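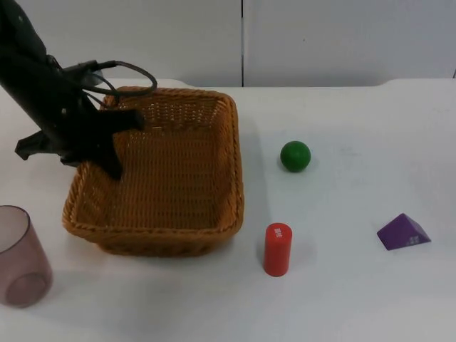
Honance二指夹爪试用:换下旧爪子以后

18/09/2020

先交代一下背景。我桌上原来用的是Breto的夹爪,跟了我快两年,感情是有的,可它的指头又厚又圆,碰到小件总要来回试好几遍。后来在Atunside的网店看到Honance这款,连安装座重380克,最大开口71毫米,犹豫了一个星期还是下单了(钱包有点疼,但拆箱的时候真的很开心!)。

安装比想象中顺利,四颗螺丝,一根线,控制器还是沿用Triantafyllou的那台,固件升级之后马上就认出来了。说明书写得偏简略,零位校准那一页我读了三遍才明白,建议新手朋友慢慢来,别急着上电。

题目我选得很家常:把小球和积木收进藤编篮子里。球最能看出夹爪的脾气,力气大了会滚走,力气小了又提不起来。夹持力可以分档调,最高可达40牛,我收球只用最低的2牛,手感很细腻。
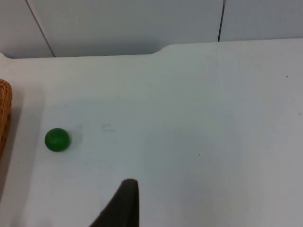 腕部相机视角:绿色小球,画面下方是夹爪的指尖

指尖做得窄,这一点我特别喜欢,腕部相机里看得见它的尖端,对位的时候心里踏实多了。Breto那只的指头往镜头前一挡,小球常常就找不着了。

圆柱要麻烦些。立着还好办,一旦躺倒,又靠近篮子,留给指头的空隙就很小,下爪的角度得反复琢磨。我的习惯是先把手腕转过来,顺着圆柱的方向慢慢往下放,速度调到平时的一半。 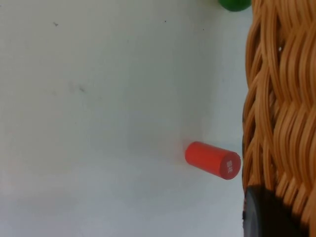

横躺的红色圆柱,右边紧挨着藤编篮子

不满意的地方也说说。线偏硬,会在手腕旁边拱出一个弯,我总担心它蹭到篮子边,打算买几个线夹固定一下。另外合爪时有一点嗡嗡声,夜里在家用会觉得吵。

总的来说,收拾小件我愿意推荐它,预算紧的朋友可以等等十二月的促销。旧的Breto我没舍得卖,洗干净收在抽屉里了,以后抓大一点的盒子还用得上。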